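Section 2: Setting up the sorting table

I've written this part the way I'd explain it to you if you popped round. It takes a couple of minutes once you've done it a few times (my first go was much longer, mostly spent hunting for a clean cloth!).

1. Clear your table and wipe it down. Any table will do as long as it doesn't wobble.

2. Spread a white cloth over the top. I like white for this because the colours show up so well on it. Don't fret over a few creases or specks – mine has plenty of both and the blocks stand up perfectly well.

3. Put the basket on the left, leaving the middle of the table free. I use a shallow wicker one.

4. Take the red, blue and green cubes out of the Wistance box and stand them in the middle. They needn't be in a neat row, and I think a loose cluster looks more inviting anyway. 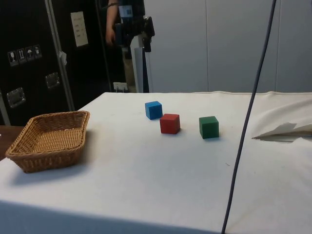 Fig. 1. Basket on the left, three cubes out on the cloth.

Note: if you're left-handed, or the person playing is, swap the whole thing round. Adesuwa Adeyemi set hers up that way from the start and gets on very well with it.

Caution: the cubes are small. Please keep them away from babies and from dogs that chew.

5. Call out a colour. I nearly always begin with blue, but that's just habit.

6. Pick up that cube and put it in the basket. Set it down gently – dropping it makes a clatter and it may bounce straight out again.

7. Leave the other two where they are for now. It's tempting to tidy them up as you go, but then you'll lose your place in the round.

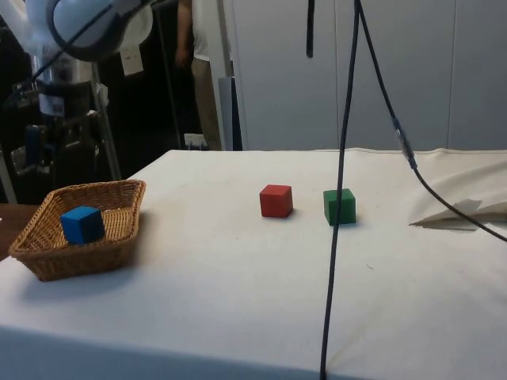
Fig. 2. Blue in the basket, red and green still to go.

8. Carry on with the other colours until the table is clear, then tip the cubes out and start again with a new order.

Note: the round cards in the Clollon set go up to 34. I'd stop well before then with little ones, and have a biscuit.

When you've finished, shake the cloth out of doors and keep the cubes in the basket until next time. Scoring is in Section 3.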